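Candell procura pessoas para arrumação e embalagem de decoração de outono

Armazém da Cemitz, trabalho temporário a partir de fevereiro
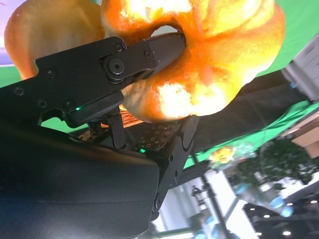

Peça cor de laranja em gomos, do tipo abóbora.

A Candell aluga decoração sazonal a lojas, hotéis e restaurantes. No fim de cada época as peças voltam ao armazém em caixas trocadas e é preciso separá-las, limpá-las, registá-las e voltar a embalá-las. Este ano o inventário tem 2.081 peças de outono, das quais 1.453 são abóboras de vários tamanhos. O resto são grinaldas, folhagens, espigas e cestos.

Temos 5 vagas para este trabalho.

O que se faz

- Abrir as caixas devolvidas e separar as peças por coleção (Prunetti, Khalaf e sortido).
- Limpar o pó com pincel macio. Nos vincos entre os gomos o pano não chega, use-se o pincel.
- Verificar cada abóbora: superfície, cor, aberturas e pé. Peças com danos vão para a prateleira de reparação, com etiqueta.
- Embrulhar em papel de seda e arrumar nas caixas, as grandes em baixo. Não se empilham peças grandes umas sobre as outras.
- Registar o conteúdo na folha da caixa e colar a etiqueta do lado curto.

As abóboras da coleção Prunetti riscam-se com facilidade e são embaladas uma a uma. As da Khalaf podem ir duas por divisória.

O que pedimos

Cuidado com as mãos e alguma paciência. Não é preciso experiência, mas quem já trabalhou em armazém, floricultura ou montagem de montras deve indicá-lo. É necessário ler e escrever em português para preencher as folhas. O trabalho é feito de pé, em bancada, e há caixas para levantar. Quem tem alergia ao pó deve pensar bem antes de se candidatar.

Condições

Contrato a termo de 5 semanas, com possibilidade de regresso na montagem de setembro. Turno único, das 8h30 às 17h, com uma hora de almoço. Não se trabalha ao domingo. Subsídio de refeição em cartão. Há copa com micro-ondas e cacifos. A bata e as luvas são fornecidas no primeiro dia - tragam calçado fechado.

Como responder

Entregar o currículo na receção do armazém ou enviá-lo pelo formulário da página de emprego da Candell, com a referência "Outono - embalagem". Indicar a disponibilidade e um contacto telefónico. Os candidatos escolhidos fazem uma manhã de experiência paga, na bancada de separação. Respondemos a todas as candidaturas.

Comentários

marta_83
Boa tarde, aceitam part-time só de manhã?

Candell
Boa tarde. Desta vez não, o turno é completo.

J. Figueira
Fiz isto no ano passado. As caixas da Khalaf são pesadas, mas o ambiente é bom e pagaram a horas.

tojal
Há autocarro até à Cemitz?

Candell
Há paragem em frente ao portão. O primeiro chega antes das 8h.

lena.r
Currículo enviado ontem, obrigada.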